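# In defence of the bottom drawer

*13 April 2020*

It is Easter Monday and the whole of postcode 2206 is tidying up. I can hear it. The bloke over the back fence has had his shed contents on the lawn since Friday morning, and two doors down somebody is running a label maker, or a very small sewing machine, with the window open.
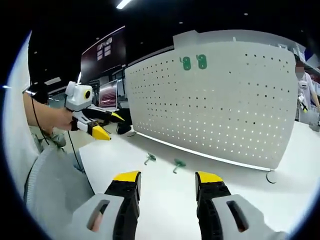
I have nothing against any of these people. We have all been told to stay in, the footy is off, and a person can only bake so much. But I've now had three phone calls in a week in which the main news was a cupboard, and I would like to put in a word for the other side while there is still some mess left to defend.

My sister-in-law, Margit Vass, rang on Thursday to tell me she had decanted. I said I was sorry to hear it. She meant her pantry, every dry good of which had been moved out of the bag it came in and into a clear tub with a lid that seals on all sides. She bought the tubs from Bivell, who sell them in sets of four, and she bought enough sets that the driver asked her at the gate if she was opening a shop. They are lovely tubs. They stack. What they don't have on them is the cooking instructions, so Margit has cut these off the packets with scissors and put them in an envelope, and the envelope is in a drawer. I asked which drawer. There was a pause, and then she told me, in the voice of someone who had hoped it wouldn't come up, that it was the bottom one.

Well, of course it was. It always is. Every well-run house I've been inside has one drawer that is holding the rest of it together, and it's the one you have to lift slightly to get open. Mine contains takeaway menus from two restaurants that have shut, a bicycle pump adaptor, birthday candles, the good scissors, the bad scissors, a key to something, soy sauce fish, and the warranty for a toaster I no longer own. If you asked me to justify it I couldn't. If you asked me for a tealight in a blackout I could put my hand on one in the dark, and I have.

The modern tidying school regards this as a failure of nerve. Its first principle, so far as I can follow, is that everything you own should be visible at all times. Open shelves, clear tubs, hooks, rails, silhouettes of spanners drawn on the wall in texta so that each spanner knows where to come home to. I grew up around the silhouette method. My grandmother's neighbour, Beryl Stockdale, had one in her carport, done by her late husband in green paint, and it was admired up and down the street. By the time I was old enough to be sent over to borrow things, the shapes and the tools had parted company. There was a hacksaw hanging in the outline of a hand drill and a fly swat where the tin snips should have been. Beryl knew precisely where the tin snips were. They were in the laundry, in a bucket, next to the tap she used them near. She'd had thirty years to work out the right spot for tin snips and the wall hadn't been consulted.

I think about that bucket a good deal. When a thing lives in the wrong place for long enough, that is generally where it gets used. The sticky tape is in the car because the present is always wrapped in the car. The phone charger is behind the bread. An organiser would come through and return both of them to the study, and inside a fortnight they'd have walked back, with a second roll of tape bought in the meantime.

And they do want to sell you a second one of everything. It has not escaped me that getting rid of your possessions has become an expensive hobby. You start with a garbage bag and good intentions and finish with a trolley full of bamboo dividers. Urkano, whose catalogue arrives at our place addressed to a woman who moved out before we came, has a whole section called Less. It runs to more pages than the section on beds. There's a rack in there for storing your lids, and a smaller rack for the dividers from the rack if you find you haven't got enough lids. I read it in the bath. I'll admit to folding down the corner of the page with the sock trays.

Because I'm not immune, and I should own up to that before somebody in my family writes in. In December, during the week between Christmas and New Year when the brain goes soft, I did the linen cupboard. I did it properly. I watched a young man on the internet fold a fitted sheet into a rectangle and I paused him and went back until I could do it too. For nine days that cupboard was a thing of beauty and I opened it for visitors. Then a child was sick in the night, and I can report that a person looking for towels at two in the morning is not interested in rectangles. She pulls from the middle. By dawn the cupboard looked as it had looked every other day of its life, and I felt a kind of relief, as when a guest who has been very polite finally goes home.

My friend Wai-kit Shih takes the opposite line, and since he's the most sensible man I know I am obliged to set it out fairly. Wai-kit says mess is a tax. You pay it a few minutes at a time, looking for your keys, and you never see the bill. He keeps his keys on a hook. He has, to my knowledge, never once been late, and he files his tax return in July with something like enjoyment. When I put Beryl's bucket to him he said it was a perfectly good system and that it was, if I'd only listen, a system: the tin snips had a place, and Beryl put them back in it. He said I was mistaking ugliness for disorder. I said he was mistaking hooks for character. We left it there as his dinner was ready, on time.

He has a point and it's been annoying me for days. I do put things back. The drawer gets its scissors back, both pairs. What I object to, then, may be less the order than the exhibition of it, this business of arranging a house as if a photographer were expected from the weekend magazine. The shelf of books shelved by colour makes me want to ring a librarian. (I did know a librarian, at Sedgwick, when I was a student. She had 700 pamphlets in boxes marked Misc, and she could find you any one of them by asking what you were upset about.) And the home office has made it worse. For a month now we have all been looking into each other's spare rooms over the tops of our laptops, and everyone has tidied the one rectangle that shows. I've seen my colleague Rigoberto Barrera's bookcase grow steadily more distinguished since the middle of March. There's a globe in it now. During Wednesday's meeting his wife walked past and turned the laptop by accident, and we all got a good look at an ironing board with what must have been every garment the family owned on top of it. I've never warmed to a man so quickly. He shut the lid and came back with the globe a bit crooked, and not one of us said a word.

There's an argument about children, too, which goes that a tidy house teaches them good habits. It may. Mine have been taught that if you want something kept, you hide it, as anything left on the bench during one of my fits is liable to go to the Salvos. My daughter has a shoebox under her bed with KEEP OUT MUM on the lid. I've kept out. I don't know what's in it and I hope it's rubbish, the high-grade sort: ticket stubs, a cracked shell, a note folded so many times that it's turned to felt. I had one of those. It went in a clean-up around the year 2000 when I was feeling grown-up, and I couldn't tell you today a single thing I gained from the space.

The op shops, by the way, are begging people to stop. The one on Gestley Road has had a sign up for a fortnight asking for no more donations until they reopen, and on Saturday when I walked past for my permitted exercise there were eleven bags leaning against the sign. Somebody's bread maker was sitting on top with its cord wrapped round it very neatly. All that tidying has to end up in a place, and for the moment the place is a doorway, where it's going to get rained on.

So if you're at a loose end this afternoon and have your eye on the bottom drawer, I'd ask you to hold off. Do the windows. Ring your mother. If you must open it, have a poke about and see what turns up, then put it all back in more or less the order you found it and lean on the front till it shuts. I had a go at ours this morning to check my facts for this piece, and found the toaster warranty has until next year to run. I've put it back under the candles.

*Natalie Hebden*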